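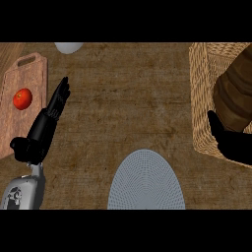
PRESS RELEASE | RESEARCH NEWS

Practising breakfast on a computer: Zirkus teaches two robot hands to share a table

Temovholm, July 2, 2025

Hello from the Temovholm lab! I'm Serpil Yüksel, I look after the manipulation work here, and I've been allowed to write this one myself (our press office may regret it). Today we're releasing Zirkus, our method for training two-handed robots in simulation, along with the table scenes we trained it on.

The tabletop at the start of this page is one of ours, rendered on a computer. There's a tomato on a cutting board over on the left, a wicker basket with something very like a loaf of bread on the right, and a grey woven placemat at the front. The robot has two black hands, one with proper fingers, and one of them is already in the basket, right beside the bread. I've stared at this table so much that I know every scratch on it.

What we wanted to find out was simple enough to say. If you show a robot a small number of human demonstrations, can it make up the rest of its own practice? Collecting demonstrations by hand is slow and makes your shoulders ache. I did a fair few of them in January and I can still feel it!

So Zirkus starts with 700 demonstrations recorded by people steering the simulated robot. It cuts each one into short pieces, one set for the left hand and one for the right, and then puts the pieces back together in new ways. The objects get moved, the timing between the hands changes, and anything that ends in a dropped tomato is thrown out. We came away with 3,000 new demonstrations that passed our checks, and nobody had to sit in the chair for them.

Then we trained the same controller twice, once on the human recordings alone and once with the new ones mixed in, and gave both of them 2,000 test runs with the objects in places they hadn't met in training. The mixed version finished more of its runs on all three of our tasks. The biggest gain came where the hands have to wait for each other, and that pleased me no end, as it's the bit we'd argued over most.

My colleague Erdal Aydoğan wrote the part that handles the waiting. "Each hand used to behave as if it had the table to itself," he says. "Now the left one will hold back if the right one is still busy, and you can see that in the runs without being told."

There are things it does badly. Soft objects are still a pain, and we treat bread as far stiffer than any loaf I'd want to eat. All the results are from simulation too, so please don't read them as a promise about real kitchens. Tests on a physical robot come next, with our partners at Lumbao.

The code, the scenes and the demonstrations are free for research use, and the paper has the full tables of results, failed runs included. If you try Zirkus on a task of your own, do write and tell us how it went, especially if it went wrong.

Press contact: Serpil Yüksel, Zirkus project, Temovholm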